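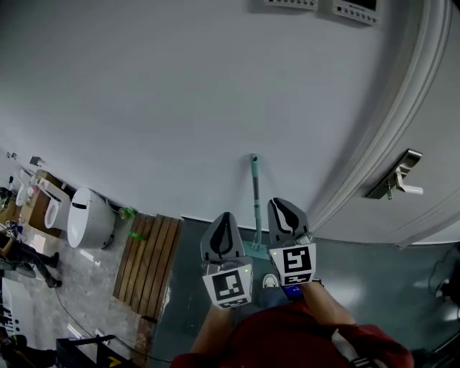 Jun 29, 2022

Bronora has finally published the new list of goods it won't let in from Tanoli, and I spent most of my morning reading it so you don't have to. It has 51 categories on it. The draft that went around in May was a lot shorter, and I told a few of you back then that it would probably shrink before it became law. Well, I was wrong about that one!

The quick version, for anyone who hasn't been following: Bronora and Tanoli have been arguing over fishing rights in the strait for years, the talks fell apart in the spring, and Bronora's trade ministry said it would answer with import limits. Tanoli called that a bluff. The order was signed last night, and it takes effect in six weeks.

So what's on it? Canned fish, obviously, and most fresh fish too. After that it gets strange. There's rope, there's a long section on glassware, there are three kinds of cooking oil (but sunflower oil is fine, go figure), and there's a whole page on "parts and fittings for small boats" that I read twice and still couldn't explain to you. Medicine and baby food are left out completely, and so are schoolbooks. 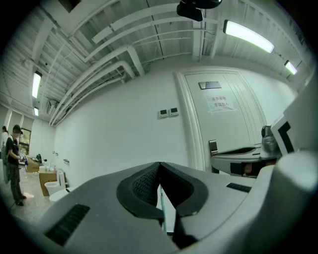 A gray hand-held gripper with a black rubber finger pad, and a second gripper just beyond it.

The part I keep coming back to is Esosow. If you live anywhere near Pastmont you know the name, because half the trucks on the harbor road have it painted on the side. Esosow ships Tanoli goods into Bronora and employs over 1,000 people, most of them in the Pastmont warehouses. The company put out a statement this morning that was all of two paragraphs long. It says it's "reviewing the order" and will keep its usual schedule until the limits kick in. It doesn't say a word about jobs, and when I called to ask, I was told to wait for the next statement.

I walked down to the harbor at lunch anyway. People there were less shy about it than the company was. One driver told me he'd been expecting this since the talks ended and had already started asking about inland routes. A woman who runs a lunch counter across from the gate was more annoyed about the glassware (she buys all her tumblers from Tanoli and she is not happy).

Tanoli's reply came out a little after noon. Its foreign office called the order "unfriendly and badly drafted" and said it would answer in its own time. There's talk of a fee on Bronora ships using the northern port, which would hurt, but so far it's only talk — I couldn't find anything in writing.

There is one door left open. Firms that signed contracts before the order can apply for an exemption lasting six months, and the ministry says the forms will be up on its site next week. The fee hasn't been set. Neither has the deadline, which seems like a pretty big thing to leave blank.

I've asked the ministry about both, and about the boat fittings while I was at it. I'll add their answers to this page when I get them.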